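Hard water, week three

Wed 14 January

Quick one tonight, dinner's in the oven. Several of you asked how the move is going and the answer is fine, mostly, apart from the water. The water in Wollow is like soup. I grew up with soft water and had no idea. Filled the kettle the first morning, made tea, and there was a skin on it. An actual skin. Thought the milk had gone.

So I have been Learning About Limescale. Get comfortable.

What I've got to deal with

Kettle: furred up inside nine days. Shower head: half the holes firing sideways, one straight at the light. Glasses: look like they've been in a shed. My hair: don't ask. The washing machine I can't see inside so am choosing to believe it's ok.

Rang the water people and they were perfectly nice. They read me a number off a chart and said "very hard" in the tone you'd use for a crossword. No, it isn't harmful. No, there's nothing they can do at their end. I could look into a softener.

Looked into a softener. The man from Kincaid came on his lunch break, poked about under the kitchen sink, breathed in through his teeth and wrote £1,636 on the back of a card. That's with fitting. I laughed, he didn't. There's a smaller one, a Komer, that does the job for less but you have to feed it blocks of salt and I've nowhere to put it except where the hoover lives. Then where does the hoover live. You see the problem.

So for now it's elbow grease and vinegar.

Kettle first. Fill half way with white vinegar, top up with water, bring it nearly to the boil, switch off, leave it an hour. Go out if you can, the smell gets in your eyes. Tip it down the sink, rinse, boil fresh water, chuck that, boil again, chuck that too. I skipped the second boil the first time and had a cup of tea I can still taste.

Citric acid is better. Keisha Obi put me on to it (hello Keisha, you were right, I was wrong, it's in writing now). Comes as a powder, no smell, a couple of spoonfuls in a full kettle and it fizzes away like a science lesson. I get the 100g tubs from the hardware place by the station. Will buy the big bag when I find it.

Taps. Soak a rag, wrap it round the spout, elastic band, leave it while you watch something. Wipe off. Old toothbrush for the bit underneath where it joins, thats where the crusty stuff hides. Dry them afterwards. I know. I never dried a tap in my life before this month and now I carry a cloth about with me like a butler.

Stone and marble 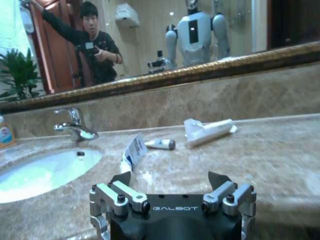 What not to put vinegar on

Marble. Please. Or limestone, or travertine, or anything along those lines. Limescale is more or less the same stuff as the stone, so whatever eats one eats the other. Leaves a dull mark and you can't wipe it off, it has to be polished out. My aunt did this with half a lemon at her place in Hetadmont. Put it down for the length of a phone call. There was a ring by the basin ever after and she kept a plant on it for years. We all knew what was under the plant.

Same goes for the powder, same goes for most limescale sprays. Read the back. If it says not for use on natural stone it means it.

For marble: warm water, a drop of washing up liquid, soft cloth, dry it straight away. Boring but there you go. If there's already a crust round the tap then the plastic scraper method, very flat, very slowly, radio on. Don't use a knife. Don't use the green side of the sponge either.

Gold things

Anything gold coloured wants the same gentle treatment. Taps, soap dishes, fancy mirrors. A lot of it is a thin coating and acid plus scrubbing takes it clean off, and then you've got a silver tap with gold edges. With mirrors, spray the cloth and never the glass, or it runs down behind and you get those black blotches in the corners. I've lost one mirror that way already, in the old flat, deposit and all.

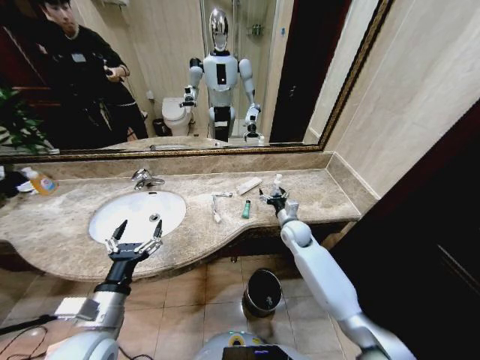
Does a water filter jug sort out limescale?

It helps with the kettle and the taste of your tea. It does nothing for the shower, taps or washing machine, obviously, and you'll be buying cartridges forever. I got one in the end. It takes up the whole fridge door.

Costs so far, for those who like that sort of thing: £224 if you count the new shower head, the jug, cartridges, a squeegee and two tubs of powder. Less than the softener. For now. I did the sum for how many years until the softener wins and then I shut the laptop.

Shower screen, before I forget. Squeegee every time, top to bottom, takes under a minute. Everyone in the house has been told. One of us does it. If it's already cloudy, warm vinegar on kitchen roll, stick the sheets flat to the glass, leave 5 mins, peel, rinse. Mind your tray if it's stone, see above!

Laundry: less softener, more powder, and towels out of the drier while they're still a tiny bit damp or they'll stand up by themselves. Haven't cracked this one. If anyone has a towel trick that isn't "buy new towels" put it in the coments.

Next time probably the garden, or what's under the patio slabs. Hoping to have it planted up by March. Right, timer's going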